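Formulation Notebook, Wednesday
Project: Ornomstead facial cleansing balm, trial batches

Purpose of today's work: to settle the wax level before the balm goes to the Lovden panel. The July batch was judged too firm in the jar and left a film on the skin after rinsing.

Base as before: sunflower oil, a little castor oil, emulsifier from Skellow, no added scent. Total batch weight 255 g. Wax was melted into the oils over the water bath and held for 15 minutes with slow stirring. The emulsifier went in after the wax had cleared.
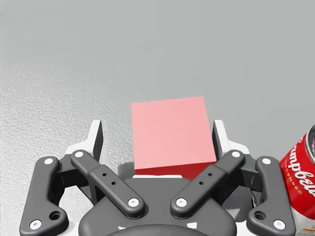

Texture and spread

The first portion, at 9 percent wax, set with a smooth top but dragged when rubbed between the fingers. A second portion, with the wax reduced and the difference made up in sunflower oil, spread more easily and melted on the back of the hand without grains. Both were cooled at room temperature — the cold cabinet was not used, as it gave a dull surface last time.

The lower-wax portion was rinsed with lukewarm water only. A slight slip remained on the skin but no visible film. The same test on the first portion needed a cloth.

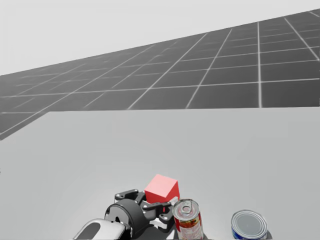

Stamatopoulos replied by noon that a softer balm would be welcome, but that it must survive a warm delivery van, and asked for a heat test before any jars are sent to the panel.

The request is reasonable and has been added to the plan. Jars from both portions are to be kept in the warm cabinet overnight and compared with jars left on the shelf. Oil beading at the surface is to be recorded as a fail, even where it is absorbed again on cooling.

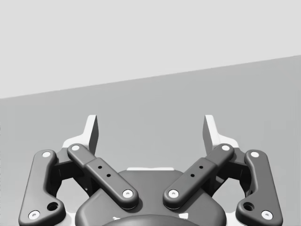 The emulsifier is the other open matter. Skellow has supplied a new lot, and its color is a shade deeper than the old one. No difference in smell was noted. One portion should be repeated with the old lot while there is enough left, so that any change in rinsing can be traced.

Jars filled today: 21, labeled by portion and lot. Lids were left off until the balm had set fully. 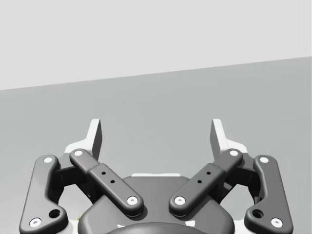
To do

Check the warm cabinet jars first thing and enter the results on the next page.
Repeat the lower-wax portion with the old emulsifier lot.
Ask Lovden whether the panel will use cloths or rinse by hand.
Order castor oil.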